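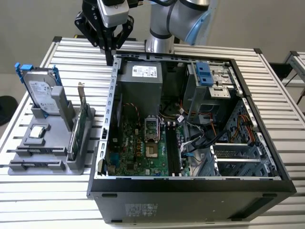
PC tower station: open case on its side, spare parts in the tray at left, gripper over the case.

Home | Datasets | Hardware | Docs | Contact

Filed under: Robotics / Repair and Refurbishment

February, by Mairéad Corrigan

# Lolorix Desktop Service Set

## What this is

Lolorix is a set of recorded attempts at a common bench job: putting parts into a desktop computer with one robot arm and a two-finger gripper. It was recorded at the Tierney bench and is maintained by the Vavmont group. This page is both the README and the data card. Read the section on labels before you train on anything.

We started it to answer a question from a refurbishing shop, Turnevska, that takes in old office computers and sends them back out working. They wanted to know which steps of the job a robot could take over now. Our answer is a few of them, slowly, if a person sets up the bench first.

## The job

The case starts on its side on a slatted aluminum bench, with the side panel already off. Spare parts start in a gray 3D-printed tray to the left of the case. At the start of a full run the tray holds:

- a CPU, in a small recessed pocket
- an expansion card, standing on edge
- a 3.5-inch hard drive, upright in its blue plastic caddy

The CPU socket is empty and its metal bracket is open. The arm is asked to move the three parts into the case in that order. Closing the socket bracket is recorded as its own task, because early runs mixed the two and the labels were no use.

Removing the side panel, cleaning out dust, fitting the cooler and plugging in cables are all done by a person and are not in the set. Screws are not in the set either.

## How close is it to useful?

By task, from most to least ready:

**Hard drive.** The best of the three. The caddy is big, stiff and easy to grip, and the drive cage guides it over the last stretch. The arm can do this one without help on most tries. The usual failure is a caddy that goes in crooked and stops partway. The policy then keeps pushing, so keep the force limit on.

**Expansion card.** Works when the card is held straight and the wires are out of the way. The metal bracket has to drop into place at the same time as the card edge meets its slot. A person does this by feel and rocks the card a little. Our arm has a wrist force sensor, but the trained policies make poor use of it.

**CPU.** Picking it out of the pocket is fine. Placing it is not ready for a shop. A small error in position can bend pins or contacts, and that is the end of the board. All CPU runs were done on scrap boards for that reason. Please do the same.

**Wires.** Not a task we score, but they decide a lot of the results. The loose power wires run across the middle of the case and sit a bit differently after every reset. A person pushes them aside without thinking. The arm has to be told, and it often catches one on the way out.

A trained worker at Turnevska does all three placements in under 2 minutes. A good robot run takes roughly 25, including retries. The shop has decided to wait on everything except the drive step.

## Contents

- `full/` complete runs, all three parts
- `steps/` single-part runs, one folder per part
- `bracket/` socket bracket closing only
- `failed/` runs stopped by the operator or the force limit
- `calib/` camera and arm calibration, one file per session

Video is recorded at 30 frames per second from a fixed camera. Joint positions, gripper opening and wrist force are stored with matching timestamps. Up to release 6, the gripper opening was saved as a raw motor value. Use `convert_grip.py` on older copies.

## Labels

Each run has one result: `seated`, `placed`, `dropped` or `stopped`. "Seated" means a person checked the part by hand after the run. "Placed" means it looked right on video and was not checked. Do not merge the two. Several cards marked `placed` were later found sitting high in the slot.

Operator notes are free text and uneven. Some sessions have a note for every run and some have none.

## Known problems

- The tray was reprinted once and the CPU pocket moved slightly. Check the tray version in the session file.
- The cases are all of one general layout, with a metal drive cage and a separate power supply. Nothing here will tell you how a policy handles small or unusual cases.
- Lighting was kept steady. A shop with windows will be harder.
- Wrist force drifts over long sessions. Zero it yourself from the first second of each run.

## Use

Free for research and teaching. Do not use these runs as proof that a robot cell is safe around people. They were all recorded with the operator outside the arm's reach and a hand on the stop button.

Send corrections to Mairéad Corrigan through the contact page, with the session name and the run number. Fixed labels go into the next release, and the old ones stay in `labels_old/`.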